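News from the Robotics Club

Well, the Hernstead club is back in full swing, and what a busy November it has been! We opened the doors again at the start of the month, and there are now 46 of us on the list, which makes for a crowded room and a very cheerful one. The big project this term is Pasier, our entry for the household chores class at the Nesari meet, and the chore we drew is folding a cloth (harder than it sounds, as anyone with a full laundry pile will tell you).

Before Pasier can learn any folding, we have to do plenty of it ourselves with the hand-held grippers, one in each hand, over and over. Our goal is 300 good folds, and we have 89 saved so far, so please do come along and take a turn at the table. It's oddly restful once you get going!

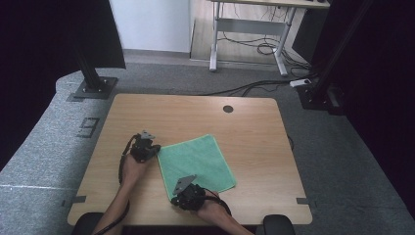

Coming up next

Practice runs start at 4 p.m. as usual, and new members are always welcome, with or without any experience.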